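Print this page | E-mail this item to a colleague

From the workshop: where we stand on the gripper arm

Last updated: 21 June 2020

Quite a few of you have stopped me in the hallway to ask whether we are buying a robot arm for the sorting bench or whether that idea has quietly gone to sleep. It has not gone to sleep! It has been moving along at the pace these things move when everybody involved also has a regular job to do, and I thought it was high time I put it all down in one place so that you can read it over a cup of coffee and then come and tell me what I have forgotten.

For those who joined us after January, the short history goes like this. Britta Wiegand brought the idea to the planning meeting because the sorting bench at Prarville handles so many odd little pieces (caps, rods, connectors, things that roll away the moment you look at them) and the people who work there would be glad to hand some of that over. Dirk Kuhlmann asked the question Dirk always asks, namely what it will cost us after we have paid for it, and we agreed to do the homework before anyone signed anything.

Two suppliers sent us offers. Trido would sell us the arm and gripper together, with training for two people included in the price. Brolteo is cheaper on the arm itself but charges separately for the gripper, and then again for the mounting plate, and by the time Dirk had added up the extras the two offers had crept a good deal closer together than they looked on the first page. Please keep that in mind when somebody tells you one of them is the bargain.

Before we choose, we want to know what kind of gripper we need, and that is where Rainer Grube has been such a help. He has been running the bench jobs in simulation with a plain two-finger gripper, trying out slim parts and awkward shapes one after the other. It costs us little more than his patience and some computer time, and I would much sooner learn about a bad fit on a screen than on an invoice.

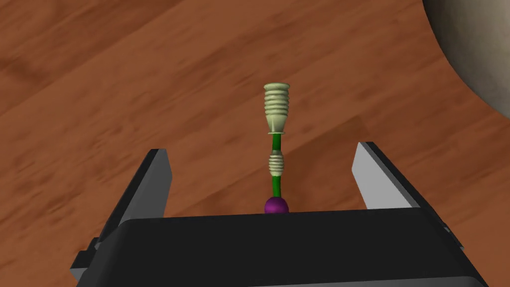 Simulated view from behind the gripper, with a slim ribbed part between the open fingers.

I went and sat with Rainer for an afternoon and came away with a much better feeling for what we are paying for. The opening between the fingers matters a great deal, and so does the shape of the finger faces, and a part that is wide at one end and thin as a pencil in the middle gives you a real choice about where to take hold of it. Rainer would like us to budget for a second set of fingers from the start. Both suppliers offer them as an extra, and Trido quoted us 400 euros for the set, which I have now put on the list with his name next to it.

The rest of the list, as it stands today: the installation work comes to 3709 euros, and that covers the guard around the bench and the new power line but leaves out any repairs to the floor. Delivery would take roughly 9 weeks from the day we order. Ute Görtz has asked that we set aside a yearly sum for service and worn parts as well, and I am very much with her on that, having lived through the business with the old label printer. The service money will have its own line in the budget so it does not get swallowed by something else.

We are also still talking with Mahama about leasing. Hauke Baumgart has their draft contract on his desk and is working his way through the part about what happens if we want to stop early. A lease would let us start sooner and would hurt less in the first year, but over six years it comes out dearer than buying, and I know there are strong feelings on both sides.

If you work at the bench, please send Rainer the parts that give you the most trouble, or at least a drawing with the measurements on it. Questions about money go to Dirk, and everything else can come to me. My door is open most mornings, and there is usually cake.

Print this page | E-mail this item to a colleague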